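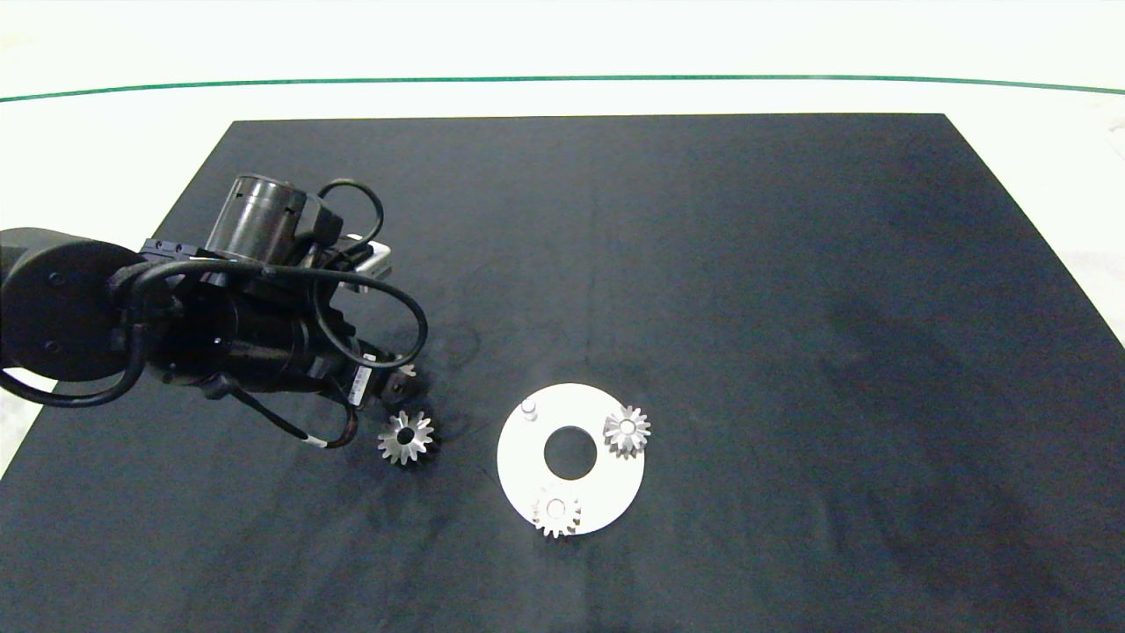 Moving a spreadsheet into a real database

Print this page | E-mail this page

I kept our customer list in a spreadsheet for way too long. It had 2605 rows, three people editing it at once, and a column called "misc 2" that I still can't explain. If yours looks anything like that, set aside an afternoon and move it into a small database. I used Plirkden because the free tier was plenty for us, but the steps are pretty much the same wherever you end up.

Start by making a copy of the spreadsheet and locking the original. Tell everyone you've locked it! I forgot to tell the Ilside office and they spent a morning typing new orders into a file that was already out of date.

Next, clean up the copy. Sort by each column, one at a time, and scroll through. You'll spot dates stored as text, phone numbers with the leading zero gone, and the same company spelled four ways (we had Beaudoin, Beaudoin Inc, Beaudoin Inc. and, somehow, Bodwin). Fix those now, while find and replace is still one click away.

Then give every row an ID. A plain running number is fine. Please don't use e-mail addresses for this — people change them, and then you've got orders pointing at a customer who no longer exists.

Split the sheet into tables. Mine became customers, orders and notes. Anything that happens more than once per customer gets its own table, with the customer ID in it. I drew mine out in pencil first and had to redo it twice.

Save each table as a CSV in UTF-8 and import customers first. If orders go in first, every line gets rejected for pointing at a missing customer (ask me how I know). My first try threw 331 errors, and all but a handful were blank dates. I told the import screen to accept empty dates, ran it again and got down to 51, which I fixed by hand with a cup of coffee.

Last, check your totals. Compare the row count in each table with the CSV it came from, then look up a few customers you know well and read through their orders.

Set up the nightly backup before you let anyone else in, and try restoring one.

Comments

Guoqing Tan: The UTF-8 part saved me. All my accented names were coming through as question marks.

Jianhua Jiang: Does this work with Celeo exports? Mine come out with semicolons where the commas should be.

Guoqing Tan: @Jianhua look for a delimiter setting on the import screen and switch it to semicolon.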